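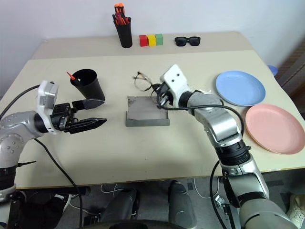 Plateau en métal gris et pot noir sur la table claire

Forum Jantes et liaisons au sol > Montage, équilibrage, géométrie
Sujet : Sterard montées sur le break, bagues de centrage alu ou plastique ?

tournevis_plat
Bonjour à tous,
Ça y est, j'ai enfin mes 4 jantes ! Des Sterard à branches fines, gris satiné, trouvées d'occasion avec les écrous et les cache-moyeux, et franchement sur le break c'est superbe, je redescends au garage rien que pour les regarder. Montées hier soir avec des pneus d'occasion en bon état, équilibrées chez Nimo, tout serré à la clé dynamométrique.
Seul souci : une vibration dans le volant sur voie rapide. En ville rien, sur départementale rien, et dès que j'arrive à vitesse d'autoroute ça tremble doucement, puis ça s'estompe si j'accélère encore un peu. J'ai fait 40 km comme ça pour être sûr.
L'alésage de la jante est plus grand que mon moyeu. Le vendeur m'avait donné des bagues en plastique, deux sont un peu marquées. Est-ce que ça peut venir de là ? Et est-ce que l'alu vaut le coup ?
Merci d'avance !

gommard62
Salut et bravo pour l'achat, les Sterard sont de très belles jantes, légères en plus !
Pour la vibration, oui, regarde les bagues en premier. Une bague marquée ne plaque plus bien, la roue se centre un poil de travers au serrage et tu le sens pile dans la plage dont tu parles. J'ai eu exactement ça avec mes Broston. Jeu de bagues neuf, dix minutes par roue, plus rien.
Alu pour moi sans hésiter.

la_bielle_bleue
Pas d'accord sur l'alu. Avec le sel de l'hiver, la bague alu se soude au moyeu et au printemps tu la sors au burin. Le plastique dur d'origine fait très bien son travail : la bague sert à positionner la roue pendant le serrage, ensuite c'est le serrage qui tient tout. Elle ne porte pas la voiture !
Par contre des bagues marquées, poubelle, ça on est d'accord.

gommard62
Avec un voile de pâte cuivre sur le moyeu je n'ai jamais eu une seule bague collée. Et le plastique, sur une voiture qui freine fort, ça ramollit. J'en ai vu une complètement ovale.

la_bielle_bleue
Sur piste je veux bien. Sur un break familial qui va au marché, tes freins ne chaufferont jamais assez.

tournevis_plat
Hé, il ne va pas qu'au marché mon break :) il monte au ski aussi !
Merci à tous les deux. Je démonte ce soir l'avant et je vous dis dans quel état sont les bagues. Petite question en passant, vous nettoyez la portée du moyeu avec quoi ?

petite_clef_de_12
Brosse métallique à la main, chiffon, et on passe le doigt tout autour. La moindre écaille de rouille derrière la jante et tu peux changer toutes les bagues du monde, ça vibrera. Pense aussi à l'intérieur de la jante, au dos, là où elle appuie. Sur de l'occasion il y a souvent un reste d'étiquette ou de la vieille graisse.
Et regarde le type d'écrous ! Conique ou sphérique, ce n'est pas pareil et les deux se vissent très bien dans le mauvais trou...

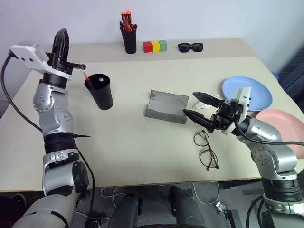
Le pot noir sur la table, mur blanc au fond

tournevis_plat
Bon, compte rendu de la soirée, c'était passionnant !
Bagues avant : la gauche est fendue. Pas marquée, fendue, on voit la ligne de part en part quand on la plie. La droite a une bavure. À l'arrière elles sont nickel.
Moyeux : une belle croûte de rouille côté gauche, brossée jusqu'au métal. Côté droit presque propre.
Écrous : coniques, et les logements de la jante aussi, ouf.
J'ai commandé un jeu neuf en plastique chez Gunawardena (désolé gommard62 !), le prix m'a décidé. En attendant j'ai remis les anciennes roues.

gommard62
Sans rancune, tu reviendras à l'alu un jour :) Fendue, eh bien voilà ta vibration.

zinc_et_chrome
J'arrive avec un avis un peu différent. Vous partez tous sur les bagues, mais personne n'a demandé comment l'équilibrage a été fait. Si la machine a pris la jante par le cône sur un alésage large et que le cône était usé, l'équilibrage est faux dès le départ. Et « pneus d'occasion en bon état », ça ne dit pas s'ils sont ronds. Un pneu qui est resté longtemps posé au même endroit peut avoir un plat.
Je referais équilibrer les deux avant de toute façon, en demandant à voir tourner la roue à vide. Un voile, ça se voit à l'œil.

petite_clef_de_12
+1 pour regarder tourner la roue. Mais une chose à la fois, sinon on ne sait jamais ce qui a réglé le problème. Bagues d'abord, essai, et équilibrage ensuite si ça tremble encore.

zinc_et_chrome
Question de méthode, moi je préfère ne démonter qu'une fois. Mais soit.

tournevis_plat
Bagues reçues, montées, serrées en étoile, roues en l'air pour la première passe. Je sors de l'essai : c'est le jour et la nuit ! Il reste un tout petit frémissement que ma femme ne sent pas du tout et que moi je sens très bien, évidemment. Donc zinc_et_chrome avait sans doute un peu raison aussi, je repasse chez Nimo pour l'avant.
Pour le resserrage, vous contrôlez à combien ? J'ai lu tout et son contraire.

la_bielle_bleue
500 km, à froid, à la clé, et on n'en parle plus.

gommard62
Beaucoup trop tard pour des jantes alu qu'on vient de poser ! Je contrôle dès le premier trajet un peu long, 40 ou 50 bornes, puis encore une fois plus tard. Ça prend cinq minutes.

la_bielle_bleue
J'ai toujours fait comme ça et je n'ai jamais perdu de roue.

petite_clef_de_12
Regardez la notice de la voiture et celle de la jante, et prenez la plus prudente des deux. Un copain attendait 1 000 km, il a arrêté le jour où il a retrouvé un écrou desserré à la main.

tournevis_plat
OK, je fais un contrôle demain matin avant de partir, et un autre au retour. Elles sont tellement belles que ça me donne une excuse pour enlever les caches et tout repasser au chiffon – j'ai déjà acheté le produit !
Prochain sujet : les étriers. Rouge ou gris ?

gommard62
Gris. Mais ouvre un autre fil, sinon on en a pour trois pages.

zinc_et_chrome
Rouge !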